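Floor marking tape fails at the edges first. In the packing hall at Hamstead, 774 feet of it went down in November, and the supervisors logged every lifted corner for 30 days. Most of the damage sat where pallet trucks turn – straight runs held up well.

Surface preparation mattered more than brand. Strips laid on degreased concrete kept 89 percent of their length flat.

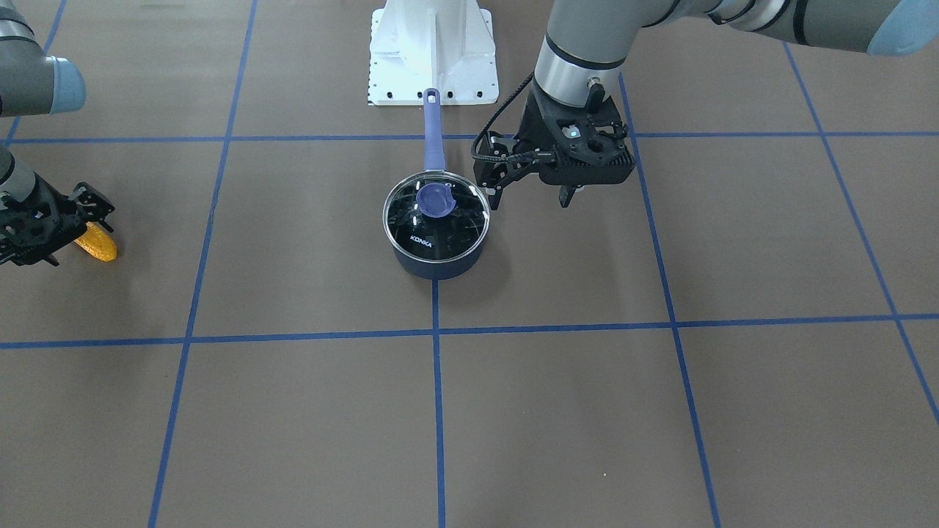
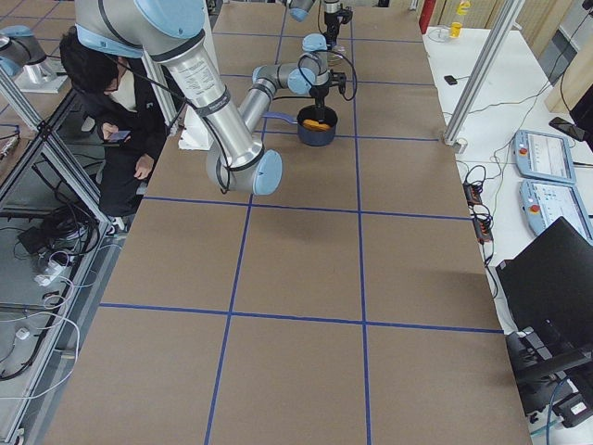 Blue tape dividing a brown surface into cells.

Govindasamy disagrees on the cause, blaming adhesive that was given too little time to set before traffic returned. The Galon warehouse waits up to seven hours and rolls each strip twice. Its corners are cut round, and worn lengths are replaced whole.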